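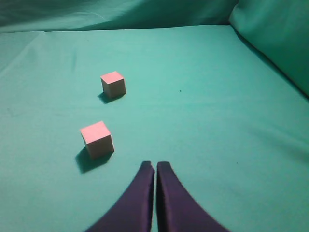
Zestley cell: setup and upkeep

Two-cube cell, teal cloth on table and backdrop. Notes are for whoever has the cell that week. Last edit Tuesday, May 12, 2026, K. Pirzada.

Cameras
wrist: small one at the gripper, must see both fingertips
fixed: looks across the table, arm comes in top left
Focus locked on both. Don't touch the rings.

Before a session
- home the arm, close the gripper, check the tips line up in the wrist view
- pull table cloth flat. Small creases OK, ridges under the cubes not OK
- lint roller. Dark specks show up in the wrist view more than youd think
- cubes back on the cloth, flat on a face
- save one still per camera to the session folder

Fixed view, pink cubes at right, arm top left
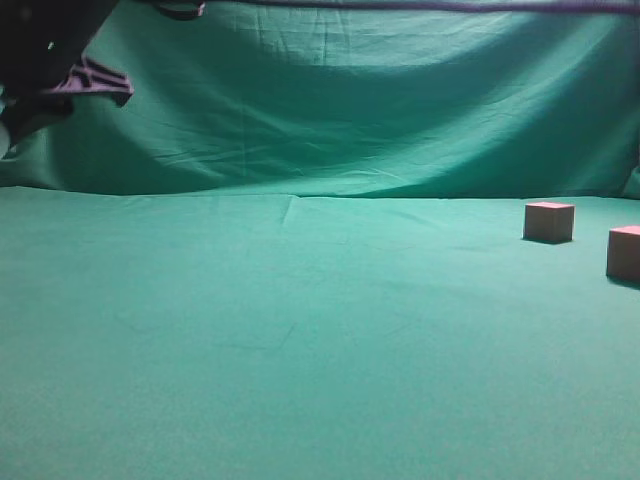

Fixed camera, arm clear of the table, cubes at the right side.

If a cube sits at the right edge of the fixed view its still usable, but mark it "edge" in the log. Cube out of both views = redo.

Upkeep
Finger screws every 8 sessions, hand tight plus a touch. Swap finger pads around 700 grasps, spares in the Carrasco drawer (16 left). Arm sleeve: check it hasnt slid toward the gripper. Wash cloths cold, no softner, rehang the same way up.

Known issues
Gripper sometimes stops short of full close. Re-zero, then power cycle. Still doing it, ask Chun-hung Chuang.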